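Trilard is a two-armed household robot used as a test machine for laundry handling. It was assembled by Honance from a purchased body and a set of replaceable hands, and its bedroom trials were planned by Ursina Zürcher. The machine is set up at the foot of a bed, with a basket on the rug within reach of the right arm.

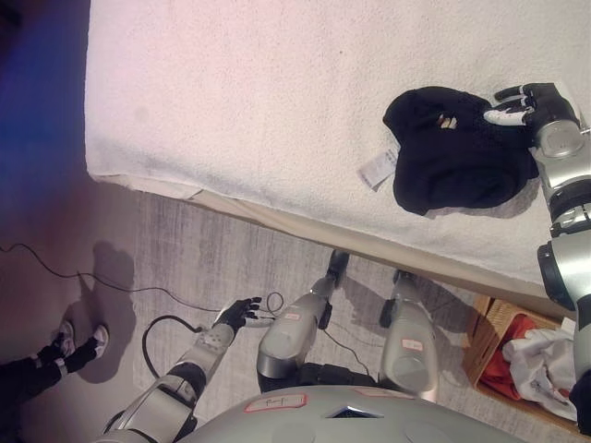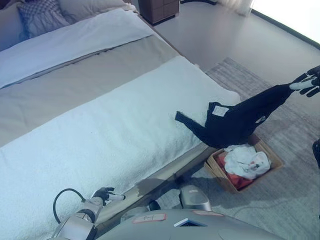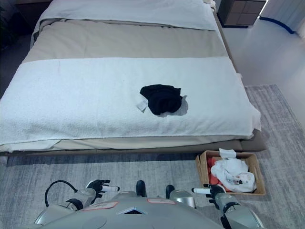 Setup begins with the arms. Each joint is driven to its stop and zeroed, and the result is compared with the values saved from the last session. A joint that has drifted by more than 2 millimeters at the fingertip is zeroed again. The warm-up takes 30 minutes.

The finger tendons are the parts replaced most often. Kilian Hauser's service notes set their life at 4,000 grasps, after which both hands are changed together. Dark knit fabric sheds lint into the finger joints, so the hands are brushed out after every garment session. Wrist screws are checked on Saturday. The maintenance log ran to 470 entries by December, most of them for tendons and cable clips.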